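Right. Moving out of the Gultham flat after 9 years, so a thread on getting rid of stuff, as I've now done it badly and then a bit better

1/ Start with the cupboard you never open. Ours had 61 jam jars in it. Sixty one!! I don't make jam

2/ Books. Took two bags to the Ntuli shop on the corner, they only want paperbacks and only before noon. Went at ten past. Carried them home again

3/ Don't do photos or letters first. Lost a whole evening in July to one shoebox and threw out a single bus ticket

4/ Listing things on Clika: put the measurments in the first line or you will get five messages asking. Put "collection only" in twice. Someone will still ask about postage

5/ Wardrobe went for £5. Cost £900 new, was my nan's. Had a small cry, then had the space, felt fine

6/ Boxes. Endeck do flat packed ones, decent, but the tape that comes with them is useless. Buy proper brown tape. Then buy another roll

7/ Big open tubs beat boxes for sorting. No lids, no flaps, you just reach in

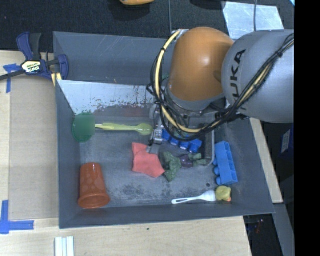

8/ Label the side not the top. Once they're stacked you can't see teh top, ask me how I know

9/ Kettle, mugs, loo roll, phone charger in one bag and that bag stays with you. Not in the van

Van's at eight tomorrow, still haven't done the oven. Night all

Recent posts
Is it rude to leave a rug behind
Gultham bin days, again
Best chips near the station, a thread
Paint that says white and isn't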